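Best way to get curry stains out of melamine plates?
Posted by trallavden7 in Kitchen and Home

I have a set of Gotimari plates with yellow marks that the dishwasher won't shift. I've tried washing-up liquid and a scourer. Is bleach safe on them?
384 views

gravyboat_uk
No bleach, it ruins the surface. Mix bicarbonate of soda with a little water, spread it on and leave it overnight. Rub off with a soft cloth – not the scourer, as scratches hold the stain. Faint marks often fade on a sunny windowsill.

mizuno300
just buy new ones, they're cheap

hobbs_lane
Agree with the bicarb. I do mine every October and it takes two goes.
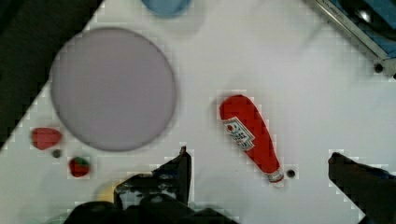
Large plate, lavender-grey.

Denture tablets work as well, one per plate in warm water.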